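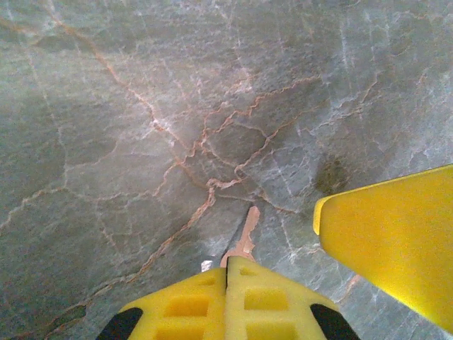

*구릿빛 열쇠, 뒤로는 주황색 결이 뻗은 얼룩덜룩한 회녹색 돌.*

# 스키른빌 더든 단지 오픈하우스에 다녀왔습니다

11월이라 추울 거라고 단단히 껴입고 갔는데, 결국 외투를 팔에 걸치고 오후 내내 걸어 다녔습니다. 목적지는 스키른빌(Skirnville) 북쪽 끝에 있는 더든(Derden) 단지. 마주레크(Mazurek)라는 가족 경영 건설사가 지은 84세대짜리 저층 주거 단지인데, 이번에 마지막 구역이 마무리되면서 아직 입주 전인 집 몇 채와 이미 사람이 사는 집 두 채를 함께 열었습니다. 모델하우스만 보여 주는 행사는 많이 가 봤어도 살고 있는 집까지 들어가 본 건 처음이라 가기 전부터 꽤 들떠 있었어요!

## 가는 길

역 앞에서 13번 버스를 타고 종점 하나 전에 내렸습니다. 정류장에서 단지 입구까지는 완만한 오르막이고, 길 오른쪽으로 옛 과수원 담장이 그대로 남아 있습니다. 이 담장이 단지 안까지 이어져서 첫 번째 골목의 벽이 되는데, 처음엔 새로 쌓은 장식인 줄 알았습니다. 가까이서 보니 이끼가 낀 자리와 보수한 자리가 뒤섞여 있더군요. 입구에는 차단기도 문주도 없고 낮은 표지판 하나가 전부입니다. 거창한 분수대나 사자상을 기대하는 분이라면 섭섭하실 수도 있겠네요.

접수대는 공동 세탁실 앞에 있었습니다. 이름을 적으면 종이 지도를 한 장 주고, 오전 조와 오후 조로 나눠 안내가 시작됩니다. 저는 오후 2시 조였고 같이 도는 사람이 많지 않아서 질문을 실컷 할 수 있었습니다.

## 골목이 먼저, 집은 그다음

안내는 설계를 맡은 올리비아 사도프스키 씨가 직접 했습니다. 목소리가 크지 않은데도 말이 귀에 쏙쏙 들어오는 분이었어요. 배치도를 펼치더니 집 얘기는 한마디도 안 하고 골목 얘기부터 시작합니다. 집들을 길에 맞춰 줄 세우는 대신 골목을 살짝 꺾어 놓았고, 꺾이는 자리마다 벤치나 나무를 두었다고요. 걸어 보면 금방 이해가 됩니다. 길 끝이 한눈에 보이지 않으니까 자꾸 더 걷게 됩니다. 저는 안내가 끝난 뒤에도 혼자 한 바퀴를 더 돌았습니다.

주택 유형은 크게 세 가지입니다. 마당이 딸린 2층 연립, 계단을 나눠 쓰는 3층 집, 그리고 모퉁이마다 들어간 단층집. 단층집은 나이 든 입주자를 염두에 두고 설계했는데 막상 분양을 해 보니 어린아이를 키우는 집에서 문의가 더 많이 왔다고 합니다. 계단이 없으니 그럴 만도 하지요. 외벽은 밝은 회벽과 벽돌을 섞었고, 색을 집마다 조금씩 달리해서 비슷한 집들이 이어지는데도 지루하지 않았습니다.

가운데 공동 정원은 넓이가 대략 3,000제곱미터. 잔디만 깔아 둔 광장일 줄 알았는데 절반은 텃밭과 과일나무였습니다. 과수원 시절 나무 중에 건강한 것들을 골라 남겼고, 그 바람에 건물 한 동의 위치를 옆으로 옮겼다고 해요. 사도프스키 씨가 도면에서 옮기기 전 위치를 손가락으로 짚어 주는데, 그 자리에 지금은 배나무가 서 있습니다. 솔직히 이 대목에서 좀 감동했습니다.

## 14호 안으로

제일 오래 머문 곳은 14호였습니다. 연립 가운데 집이라 양옆이 막혀 있는데, 현관을 열자마자 안쪽 마당까지 시선이 뚫려 있어서 답답하다는 느낌이 없습니다. 1층은 부엌과 거실이 하나로 이어지고, 계단 밑 공간이 전부 수납입니다. 청소기, 접이식 의자, 장화까지 다 들어갈 깊이예요. 저는 집을 볼 때 늘 '청소기를 어디에 둘까'부터 생각하는 사람이라 여기서 이미 점수를 후하게 줬습니다.

2층에는 방이 세 개. 북쪽 방은 작지만 창이 낮게 나 있어서 책상에 앉으면 골목이 내려다보입니다. 욕실 창도 제대로 열립니다(안 열리는 욕실 창을 얼마나 많이 봤는지!). 아쉬운 건 안방 붙박이장 문. 활짝 열면 침대 자리와 부딪힐 것 같아서 물어봤더니, 현장 소장인 비톨트 체르빈스키 씨가 웃으면서 같은 지적을 여러 번 들었고 다음 구역부터는 미닫이로 바꿨다고 했습니다. 그럼 이미 지은 집은요? 입주자가 원하면 비용을 나눠서 교체해 준다고 합니다. 무료는 아니라는 점, 관심 있는 분은 기억해 두세요.

난방과 환기는 레지리에(Resirier)라는 통합 설비로 돌립니다. 기계실을 집집마다 두지 않고 동별로 묶은 방식이고, 집 안에는 벽에 붙은 조절기만 있습니다. 체르빈스키 씨가 기계실 문까지 열어 줬는데 생각보다 훨씬 조용해서 문 앞에서 평소 목소리로 대화가 됐습니다. 다만 고장이 나면 한 동이 같이 영향을 받는 구조라서, 관리 계약에 수리 대응이 어떻게 적혀 있는지는 꼭 읽어 봐야겠습니다. 저는 자료를 받아 왔고 아직 반쯤 읽었습니다.

## 사는 사람의 이야기

레나타 보르코프스카 씨 댁은 모퉁이 단층집입니다. 첫 구역이 열릴 때 들어와서 겨울을 이미 한 번 났다고 해요. 낯선 사람들이 우르르 들어가는데도 차를 내주셨고, 덕분에 다들 신발장 앞에서 우물쭈물하다가 식탁에 둘러앉았습니다.

제일 좋은 점을 여쭤보니 햇볕이나 정원이 나올 줄 알았는데 "우편함이요"라는 답이 돌아왔습니다. 우편함이 골목 꺾이는 곳에 모여 있어서 하루에 한 번은 이웃 얼굴을 보게 된다고요. 불편한 점도 시원하게 말해 주셨습니다. 방문객 주차장이 멀어서 손님들이 투덜거리고, 첫해에는 골목 조명이 너무 밝아 침실 커튼을 새로 달았답니다. 조명은 나중에 밝기를 낮췄고 지금은 괜찮다고 합니다. 이런 얘기는 분양 책자에 안 나오니까 정말 귀했어요.

또 한 집은 바바르 리즈비 씨가 사는 3층 집 꼭대기였습니다. 경사 지붕 아래 공간을 작업실로 쓰는데, 천창으로 들어오는 빛이 오후 늦게까지 버텨 줍니다. 여름에 덥지 않으냐고 누가 묻자 덥다고, 차양을 달고 나서야 살 만해졌다고 하더군요. 꼭대기 집을 고려하는 분은 차양 견적을 같이 받아 보시길 권합니다.

## 가격과 관리비

가격표는 접수대에서 요청하면 줍니다. 남은 집이 얼마 없고 유형마다 조건이 달라서 여기에 숫자를 옮기지는 않겠습니다. 같은 조에 있던 셰인 엘러리 씨가 관리비 항목을 꼼꼼하게 캐물은 덕분에 저도 많이 배웠습니다. 정원 관리와 골목 제설은 관리비에 들어가고, 텃밭은 따로 신청해서 구획을 배정받습니다. 텃밭 대기자가 벌써 있다고 하니 흙 만지는 게 목적이라면 계약 전에 확인하는 편이 좋겠습니다. 반려동물은 가능하고, 단기 임대는 단지 규약으로 막아 두었습니다.

학교는 걸어서 갈 거리인데 식료품점이 애매합니다. 입구 쪽 상가에 작은 가게가 들어올 예정이라는 말은 들었어도 아직 비어 있었고 시기도 정해지지 않았습니다. 당분간은 버스나 차로 장을 봐야 합니다.

## 가실 분들께

- 편한 신발은 필수. 골목 포장이 자갈 섞인 구간이 있습니다.
- 늦은 오후 조를 추천합니다. 정원 서쪽으로 해가 기울 때 벽돌색이 정말 예뻐요.
- 줄자를 가져가세요. 재 봐도 되느냐고 물으면 다들 흔쾌히 그러라고 합니다.
- 기계실은 일정에 없으니 보고 싶으면 미리 말해야 합니다.

저는 당장 이사할 형편이 아닌데도 돌아오는 버스에서 14호 부엌에 우리 집 식탁이 들어갈지 계속 재고 있었습니다. 집에 와서 재 보니 한 뼘이 모자라더라고요. 봄에 정원을 한 번 더 연다고 하니 배꽃 필 때 맞춰 다시 가 볼 생각입니다. 그때는 텃밭 쪽 이야기를 더 듣고 와서 쓰겠습니다.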